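Keeping a grey carpet looking decent

I've had grey carpet in every place I've lived since I left home, and I used to think it was the lazy choice because it hides everything. Well, it hides everything for a fortnight and then one morning the sun comes in low and you see the lot!

The biggest change I made was slowing down with the vacuum. I used to whizz about like I was late for a train. Now I do one slow pass up the room and one slow pass across it, and the dust pot fills up twice as fast. If your carpet has a streaky pattern, go with the streaks first and across them second – I find the fluff lets go more easily that way. My old Rukard isn't a fancy machine, and it copes fine as long as I cut the hair off the brush bar every so often (small scissors, plug out, mind the bristles).
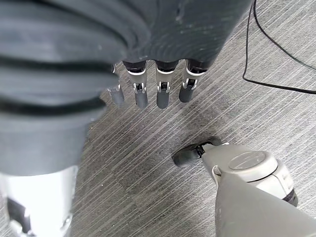 Fine streaks in grey carpet, running on the diagonal.

For the bits of lint that cling on after all that, I put on a damp rubber glove and drag my hand towards me in short strokes. It rolls up into little sausages and you just pick them off. Very satisfying, and cheaper than any gadget. A window squeegee does the same job on a bigger patch if your knees aren't up to it.

Spills next. Blot, don't rub, and work from the outside in. I keep a stack of old white tea towels for this, as I once used a red one on a cream rug in the Clumdale flat and I'm still cross about it. Cold water first, then a tiny drop of washing-up liquid in a bowl of water, then plain water again, then a dry towel with a heavy book on top overnight. Try it in a corner first if you've not done it on that carpet before.

Dents from furniture legs come up nicely with an ice cube. Let it melt into the dent, leave it a few hours, then fluff the pile with a fork.

I give ours a proper wash once a year, usually in May when I can have the windows open all day. Do the far corner first and work back to the door, or you'll be stuck in there in your socks like I was!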